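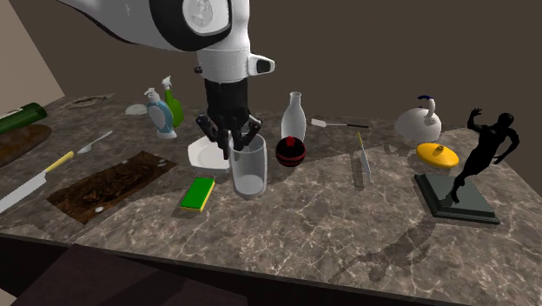
Service charge disputes: what the Surneck decision means for commercial tenants

Landlord and tenant team update, Mon 20 April

A tribunal decision on the Surneck business park has settled a point that comes up often in our commercial lease work: whether a landlord can recover the cost of a late-served reconciliation statement where the lease sets a date but no consequence for missing it.

The lease was in a common form. The tenant, Nodik, paid an estimated charge each quarter. The landlord was to serve a certified statement of actual costs by the end of October, and any shortfall was payable within 28 days of service. The statement for the year in dispute was served 59 days late and showed a shortfall of £1,474 on the common parts and £647 on drainage. Nodik paid neither sum. It argued that service by the stated date was a condition of the landlord's right to recover.

The argument failed on the common parts. Time was not stated to be of the essence, and nothing else in the lease pointed that way. The estimated payments gave the landlord working cash during the year, and the balancing payment corrected the figure afterwards in either direction. If a late statement wiped out a shortfall, it would also be hard to say why a tenant should keep the benefit of a surplus. The clause was read as setting a timetable, and delay went to interest only. No interest ran until 28 days after the statement was in fact served.

Drainage was decided differently. It sat in a separate schedule, added by a deed of variation, under which the tenant was liable for sums "notified in accordance with paragraph 17 and not otherwise". Those last three words were enough. The £647 was not recoverable.

Two practical points follow. First, deeds of variation should be read against the parent lease before any demand goes out. The managing agent here worked from a summary sheet that recorded the drainage schedule as following the main service charge terms. It did not. Second, a certified statement must be certified by the person named in the lease. Nodik took a point on this as well -- the certificate was signed by an assistant surveyor -- but dropped it at the hearing, and the decision leaves it open. We would not advise a landlord to rely on that silence. 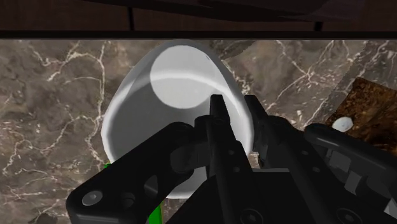 Eulalia Núñez writes that the decision is less helpful to landlords than it looks, as many estates have been varied piecemeal and the wording in the schedules is rarely the same from one unit to the next. In her view a tenant who receives a late demand should ask for the full set of deeds before replying, and should pay any undisputed part in the meantime under a covering letter that reserves its position on the rest.

We agree with the second part of that. On the first, much depends on the age of the lease. The "and not otherwise" wording is found mainly in older variations, and the Parkevham leases we reviewed last year did not contain it.

Clients with statements still outstanding for the last service charge year should send the lease and all variations to Henryk Wilczyńska. Questions on certification should go to Chenxi Su.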